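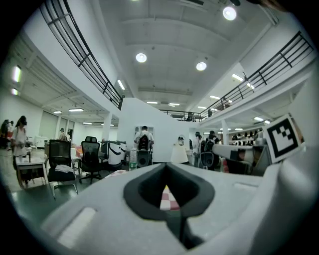
Rajkumari Singhal asked, after the last lecture, why we bother collecting demonstrations by hand at all when we could sit at a desk and drive the arm by remote control. It is a fair question, and I gave her a rushed answer on the way out the door, so let me try again with a bit more room.

Unit 4: Handheld and remote demonstrations

Both methods leave you with the same kind of record – what the camera saw, where the gripper was, how wide the fingers were open. They differ in how you get there. With remote control, every motion is one the arm can make, so you never record something it can't repeat. The price is speed, and your patience! You feel very little through the controls, and new operators tend to stop and start a good deal.

With a handheld gripper you simply do the task. Your wrist already knows how to tilt a cup, and the tool can go wherever you can walk, be it a kitchen, a hallway or a big open hall full of people. The black and white square tags help us work out where a finger is from the camera view, so please keep your sleeves clear of them.

The trouble is that your arm is not a robot's arm. Hiyori Hoshino's group collected 107 handheld demonstrations for the Endham exercise in March, and 18 of them had to be dropped, mostly for turns that our arm could not follow. They were lovely, quick turns, too. Try to move a little slower than feels natural, and keep your elbow in front of you.

For the lab

Work in pairs and swap roles after 11 demonstrations. Begin each one with the fingers fully open, and pause for a breath before you start and again when you finish. If you fumble, keep going and recover – a good recovery is worth having, and we will talk about why in Unit 5. Write down which ones had a fumble in them.

Kálmán Boros has the sign-up sheet for the remote station. Read the Berisha handout before you come, at least as far as the part on time delay.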